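Technology > How Things Work > Ages 9 to 12

How a robot collects its examples

A robot that works in a kitchen has to learn what to do with its arms. One way to teach it is to write out every movement as a list of instructions. This works for simple machines that repeat one job in one spot. It works badly in a kitchen, where the cup is in a different place each morning.

Another way is to give the robot examples. An example is a recording of a job from start to finish. It stores where each arm was, how wide each gripper was open and what the robot's camera could see, many times every second. A computer program called a learning system then studies the recordings and looks for patterns. When the cup is on the left, the arm goes left. When the gripper reaches the cup, it closes.

One or two examples are not enough. The team at Urngate, a small robotics workshop, recorded 503 examples of a single job: picking up a mug and moving it to another part of the counter. Every recording was made in a simulated kitchen. A simulated kitchen exists only inside a computer, like a room in a video game. The program works out how things fall, slide and bump into each other, so a mug dropped there breaks nothing and can be put back at once.

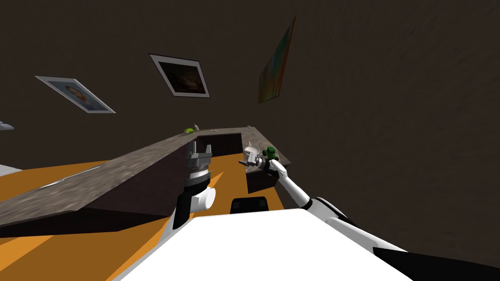 The robot in the simulation does not move by itself during recording. A person controls it. Etenesh Chala, who made most of the Urngate examples, holds one controller in each hand. When she moves her right hand, the robot's right arm follows. When she squeezes a trigger, the gripper on that side closes. This is called teleoperation, which means operating something from a distance - in this case, from a chair at a desk.

Between recordings the computer changes the room. It may choose a new colour for the walls, swap the pictures or move the objects on the counter. If the kitchen always looked the same, the learning system might learn that mugs are only found beside brown cupboards. Changing the room makes it pay attention to the mug.

Not every recording is kept. Henok Ayele checks them and removes any in which the mug was dropped or the arm hit the counter. Of the 503 examples, 300 were used for learning. Some of the others were good recordings too, but they were set aside for testing. The learning system never sees these, in the same way that a class does not see a spelling test before taking it.

Training took 4 hours on the workshop's computer. The trained program then had to move the mug without a person holding the controllers. In its first tests it often closed the gripper too early, just short of the handle. The team went back to recording and added more examples with slow, careful grasps.

Words to know

Gripper: the part at the end of a robot arm that holds things.
Simulation: a copy of a place or event, made by a computer.
Teleoperation: controlling a machine from a distance.
Training: the stage when a learning system studies its examples.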